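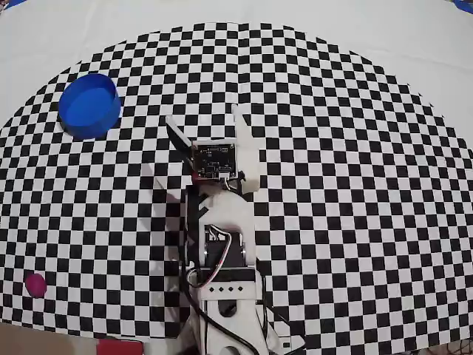
**Figure 2.** Top view of the Bramadon cell: the white arm with its two-fingered gripper open, on the semicircular checkerboard mat, with the blue container and the pink ball to its left.

### 4.2 Calibrating from one overhead view

I'll admit I resisted the checkerboard mat for a long time. My first version of Bramadon used a small printed card that I put down before each session, and I was pretty fond of it, mostly because it was cheap and I could make another in a minute. The trouble is that a small card only tells you about the part of the workspace it's lying on. Out near the edge of the arm's reach, where the lens bends straight lines the most, my position estimates drifted badly, and the arm would close its fingers next to the ball and then carry a gripper full of air over to the container (it looked very confident doing this).

So in the version reported here the pattern is the workspace. The mat in Figure 2 covers most of the view, and the rows visibly bow outward toward the rim. I don't flatten the picture before using it. I detect the tile corners in the raw image, fit the distortion model to whatever corners are not hidden by the arm, and keep the fit for the rest of the episode. If an object is sitting on a corner, that corner is simply dropped. The fit has far more corners than it needs, so losing a few under a cup or a cable does very little harm.

Shadows were a bigger headache! The arm throws a soft gray one across the tiles beside the wrist, and inside it the contrast between black and white gets weak enough that a plain threshold misses corners or, worse, puts them in the wrong place. I tried a local threshold, then a learned corner detector from our Stisance toolkit, and ended up using both -- the detector proposes, and the local threshold has a veto. It's a bit ugly, but it's quick and I haven't found a reason to replace it.

The task itself is plain on purpose. The policy gets the overhead view and the joint readings, and it has to pick up the ball and drop it in the container. I recorded 1,730 demonstrations by hand over the winter, finishing in February, with the start positions of both objects drawn at random from anywhere the arm can reach. Of those, I kept 625 for the small-data runs and used the full set for everything else. The split was drawn once and never touched again, so all the methods compared in this section saw the same episodes.

For the comparison I trained the same network 2 ways, once with pixel positions fed in directly and once with positions mapped onto the mat through the fitted model. Nothing else changed: same learning rate, same number of steps, same seeds. I then ran about 1,000 test trials on the arm, shared evenly between the two. The mat-mapped policy did better overall, and nearly all of the gain came from starts close to the curved border. Near the middle of the mat I couldn't tell the two apart, which makes sense to me, as the lens isn't doing much there.

The small-data runs told the same story, only louder. With fewer demonstrations the pixel policy hardly ever managed a start near the rim, while the mapped one still got there often enough to be useful. My guess is that the pixel policy has to learn the shape of the lens from the demonstrations, and there just aren't enough of them at the edges to learn it from. I haven't tested that guess directly. A run with border-heavy sampling would do it, and the Sakamoto scheduler already supports that kind of draw.

One caution for anyone copying the setup: the fit assumes the mat lies flat. A curl at the rim shifts the outer corners, and the residual doesn't always flag it. I now press the border down by hand and refit before each session -- the refit script ships with the Kundasell release, along with the trained weights and the trial logs.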